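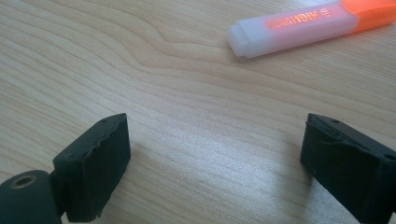 Grain lines on a pale tabletop, with a ripple where the figure bends.

The Slow Business of Drying a Board

A freshly sawn board is mostly a storage problem. Green hardwood can carry more than half its dry weight in water, and some species carry more water than wood. Before the board can become a table or a stair tread, the greater part of that water has to leave, and it has to leave at a rate the wood can tolerate.

Caradog Harries has run the kilns at Gridham for most of his working life. The yard air-dries its hardwood under open sheds, then finishes it in two dehumidification kilns. On a morning in May the sheds held 417 stacks, each tagged with species, thickness and the month it was sawn.

Water sits in wood in two forms. Free water fills the cell cavities and goes first, with almost no change in the size of the board. Bound water is held inside the cell walls. The point at which the cavities are empty and the walls are still full is called fiber saturation, and for most species it falls between 25 and 30 percent moisture content. Below it the walls begin to give up water and the board shrinks.

It does not shrink evenly. Shrinkage along the growth rings is commonly close to twice the shrinkage across them, and shrinkage along the length is small enough to ignore in normal stock. A flat-sawn board therefore tends to cup away from the heart. A quarter-sawn board stays flatter and loses more of its change in thickness. Where the grain wanders around a knot or an old injury, the directions mix, and the board may twist or dip locally.

"You can't argue a board out of its grain," Harries says. "You can put weight on it and slow it down."

Slowing it down starts with the stack. Stickers, the thin dry strips laid between courses, are set in vertical lines so that the load passes straight to the bearers. At Gridham they go 16 inches apart for stock up to an inch and a half thick. Board ends are coated with wax emulsion within hours of sawing, as end grain loses water many times faster than face grain and will split if left bare. The coating is cheap. Mared Gronow, who keeps the yard's records, logged 37 boards rejected for end checks last year, nearly all from one delivery that arrived uncoated.

The old rule allows a year of air drying per inch of thickness. Gronow regards it as a rough guide. Her records show inch-thick ash reaching 20 percent in 112 days when stacked in early spring, while oak of the same thickness, stacked in fall, took more than three times as long.

The kiln takes over from there. Too much heat at the start dries the shell while the core is still wet. The shell stretches, sets in that condition, and is then squeezed when the core finally shrinks. The fault is known as casehardening – a poor name, as the surface is no harder than before – and it shows up at the saw, when a ripped board closes on the blade. The remedy is a conditioning period at the end of the run, with moisture put back into the air to relax the surface.

Final moisture depends on where the wood will live. Furniture for heated rooms is usually taken to between 6 and 8 percent. Dwynwen Edwards, a cabinetmaker who buys from the yard, leaves her stock in the shop for a further three weeks and checks it with a pin meter before planing. She fixes solid tops with slotted brackets and allows an eighth of an inch of movement for each foot of width.

Related
Reading a Moisture Meter
Why Drawers Stick in August
The Last Water-Powered Saw at Cemcombe
Delyth Penry on Sharpening Plane Irons
Hide Glue, Reconsidered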